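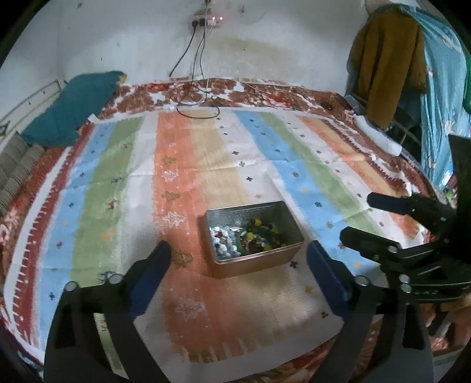 Back bedroom, state of play

Progress report, Roreo house clearance and refit, August 2025
From: Vasilică Husar
To: Marinescu fund, small grants

Sorry this is short, the van is booked and I want it off to you before the next load goes.

Back bedroom first as that's the one you asked after. Wall behind the bed still has the big brown stain in the middle. Not painted yet. I don't want to put white over it until we know where the water came from, otherwise you'll be paying for the same wall twice. Hurent have been asked to look at the pipe run and the gutter on that side. Waiting on a date.

Socket board high on that wall is live, light's on. Two cables come down from it to the bed and run across the top of the cover. Want those clipped up properly or moved before anyone sleeps in there. Have put it on the electricians list, not costed.

Bedding. Bed is made up with the striped cover (blue, green, white, orange, beige, little navy crosses on it) and the red and white floral at the wall end. Keeping both. Teal one in the corner stays with the room as well. The quilted cushion I would like cleaned, Lustside quoted for it along with the curtains from the front room, quote to follow when I find it.

Small parts. The job that eats the time. Everything little from the drawers gets sorted on the bed, into the tins. The coppery-gold one has whites and pale blues to one side, and green, yellow, dark red and black to the other. Same way of doing it for the rest. You asked for a count so here it is: 2964 pieces through so far, all rooms. Of those 546 are from the back bedroom. Colour first, then size, sizes not started.

Kitchen. Cupboards emptied, shelves washed down. Two doors need hinges. Nothing else to report, the floor is what it was in February.

Hall and stairs. Boxes out. Carpet up on the bottom flight only, the rest is glued and wants a day on its own.

Money
Spent since last report: 500, nearly all of it on skip hire and the van. Receipts are in the blue folder, will scan them.
Asking for: 500 more, for the wall once the leak is found (stain block, plaster patch, two coats) and for the cable work. If the electrician comes in over that I'll come back to you before saying yes to him.

Behind on
- painting, all of it, see above
- sizes for the small parts
- labels. Ran out, more orderd
- the landing window, still sticks

Next
Leak. Then wall. Then cables. Small parts carry on in between whenever there's an hour, they don't depend on anyone else turning up.

One thing I need from you: is the dark decoration on the left hand wall in the back bedroom to stay up? Its on the panel so if the panel gets painted it has to come down. A yes or no by email will do.

Will send the reciepts seperately.

V. Husar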